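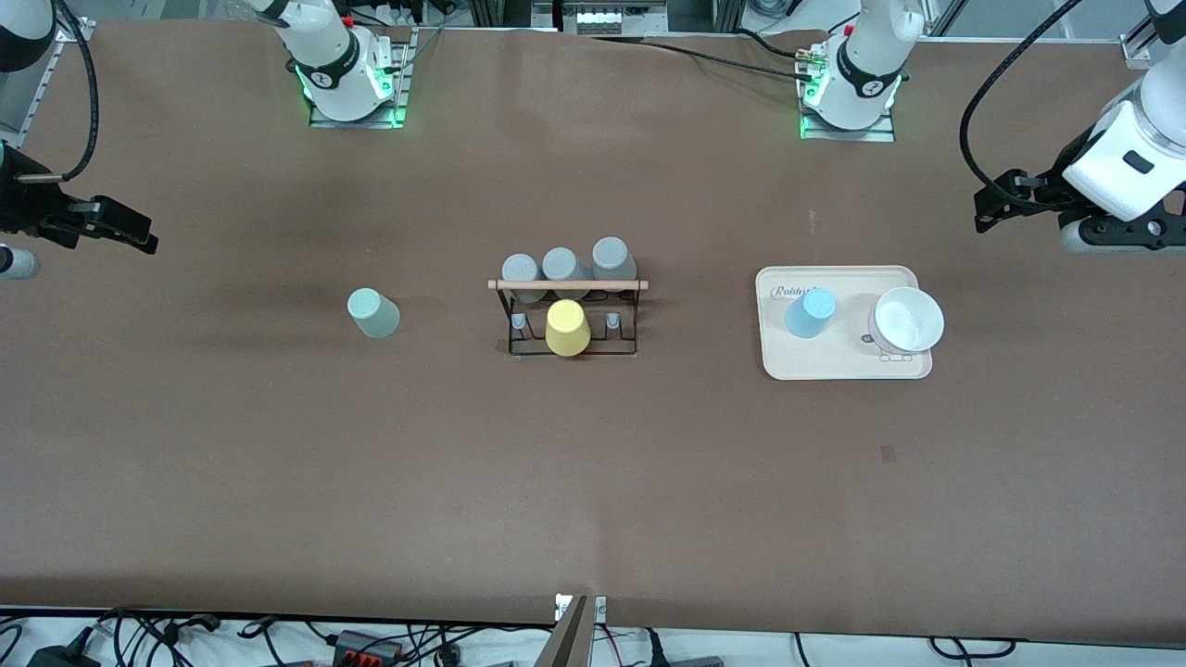 **Crockery and draining area — monthly check, January**
Checked by: Tegwen Watkins
Seen by: Siwan Gwynne

- [x] **Cups free of chips and cracks.** Ran a finger round every rim. One grey cup has a rough patch near the base, not on the drinking edge. Keep using it, look again in February.
- [x] **Cups stored upside down.** Grey and yellow on the rack. The mint-green one was standing on the table by itself, also upside down.
- [x] **Rack stands level.** No rocking when pressed at either end.
- [x] **Wire sound.** No bare metal or rust found on the black wire. Wiped underneath as well.
- [ ] **Dowel fixed.** Turns in its seat when pushed. Still holds, but needs seating properly. Afaf Atallah has the glue.
- [x] **Pegs tight.** Both lower pegs firm — no movement.
- [x] **Tabletop clean.** Brown surface wiped down with Somora spray and a dry cloth. No sticky marks left.
- [ ] **Cables kept clear of cups.** Fine along the back. The loops at the sides want tying up a bit higher so a sleeve can't catch them.
- [x] **Weight on rack.** Label on the box says 1000 g per row. We are well under.
- [ ] **Spare cup list up to date.** Last entry is from Ximeng Meng and leaves out the Testard order. Ask her for the slip.

**Comments**

Please don't stack cups two high on the rack, even for a few minutes. Aled Griffiths found one on the floor before Christmas, handle gone.

Dowel and cables to be done before the next check. Tick them off on this sheet and initial it — no need for a new one.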